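Gurnness Bathroom Linen: read me first

What you have downloaded is 2,978 short recordings of towels being picked up, carried and dropped into a basket. If that sounds dull, you haven't tried labelling them. We had hoped for 3,000, and the folder was called gurnness_3000 until Idris James opened it and did the sums. The missing ones had no usable sound track or had been saved twice under different names, which Idris regards as two separate moral failings.

The set belongs to the Trimberg household tidying collection. Earlier parts covered the kitchen at Flistorstead (cutlery, mostly) and the Szilágyi hallway (shoes, endlessly). This one is bathrooms, towels only. Bath mats were tried in October and abandoned by mutual consent.

What the rooms are like

Guest bathrooms, small, each with a shower, and each fitted out by someone with firm opinions about marble effect. Anikó Gál chose them because guests leave towels everywhere except where they are wanted, and because the owner let us in.

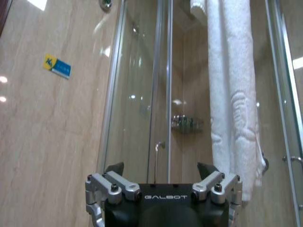
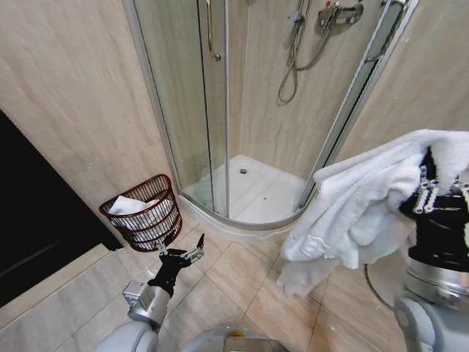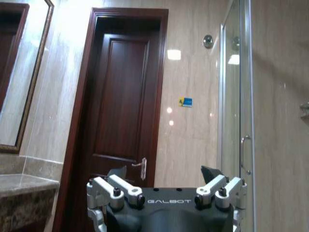

What is in each folder

video: one file per view, named by room and then by run.
notes.txt: whatever the person on duty felt like writing. Quality varies. Levente Fodor's are thorough. Kilian Steiner's often say "fine".
labels.csv: start and end of each step, in seconds.
rooms.txt: a rough plan of every room, with the basket marked. North is wherever Kilian was standing.

The labels

There are 4 of them: reach, lift, carry, drop. A fifth, "fold", was proposed by Ernő Orbán, who folds his used towels at home and was surprised to learn that this is not general practice. It was voted down.

"Lift" begins when the towel leaves whatever it was on, even if one corner is still trailing. "Drop" ends when the towel stops moving. Towels take longer over this than you would think, and two of us have argued at length about a single sagging hem. A towel that hangs over the rim of the basket counts as in. A towel that slides off the rim counts as out, and is labelled from "reach" again when it is next picked up.

Known faults

Shiny walls. Polished panels and shower glass throw the lights back at you, so anything that goes looking for white cloth by brightness alone will now and then find a ceiling lamp.

White on white. Most of the towels are white. So are a good many of the other things one finds in a bathroom. We bought a set of navy ones to help and they turn up in some 20 runs, after which they went through the wash with everything else and became a sort of pale regret. Those runs are marked "blue" in labels.csv, out of politeness.

Baskets. They move. Rooms were put straight between runs by people with different ideas of straight, so please don't assume the basket is where rooms.txt says it is.

Doors. Open in some runs and shut in others. We did not write down which — sorry. Levente has started going through them and has got as far as the second room.

Sound. Extractor fans throughout. If you are studying extractor fans, this is the set for you.

Using it

Free for teaching and research. Please don't sell it, and please say where you got it: "Gurnness Bathroom Linen, part of the Trimberg household tidying collection" will do nicely. Split it by room when you train and test. If you split it by run you will get a splendid score and we will know why.

Corrections to the labels are welcome, with the run name and the time in seconds. Send them to Anikó. Opinions on folding go to Ernő, who keeps a file.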